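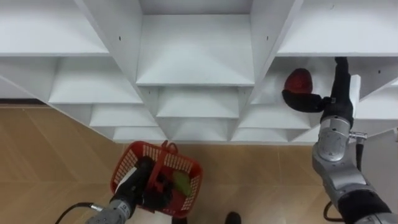 Storage and Furniture > Flat pack > Cube unit, shelf sag and wall fixing

tenon_saw
February 27, 2023
Planning a Bovier cube unit for the utility room in our place in Brastville. White panels, 30 cm openings. Two questions. Do the horizontal boards sag under paper files, and is wall fixing needed if the unit is wider than it is tall?

dry_joint
Sag is not an issue at that span. Deflection goes up with the cube of the length between supports for the same total load, and 30 cm is short. The joints go first. Cam fittings loosen if the unit is dragged while loaded.

marl511
Disagree on sag. I had 16 mm boards full of binders and could see a bow after two years. Small, but a straightedge showed it.

dry_joint
Was the back panel pinned? Without it the whole unit racks, and that can look like a bow.

marl511
Pinned and glued. It was the board. The unit was a Clutau, so the core may be softer than what Bovier uses.

kerf_left
Fix it to the wall whatever the width. Two brackets into studs, top rail. Ours went in last May and the floor was out of level by more than I expected, so shim the base first or the openings go out of square.

A single piece of fruit in one of the cubbies:
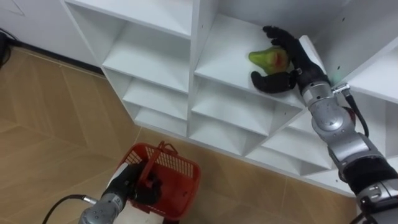 Pear on its side, top center cubby.

tenon_saw
Thanks. Pears would be well within the load limit. Mine is mostly paper, so I will put the files in the bottom row.

marl511
Bottom row is right. I would still add a center support under any board with files on it.

dry_joint
Not at 30 cm – you lose half the opening for no measurable gain.

kerf_left
Lai sells a steel edge strip that screws to the underside. It takes up very little height. Drill pilot holes or the face will chip.

tenon_saw
Will look at the strip. Brackets are ordered.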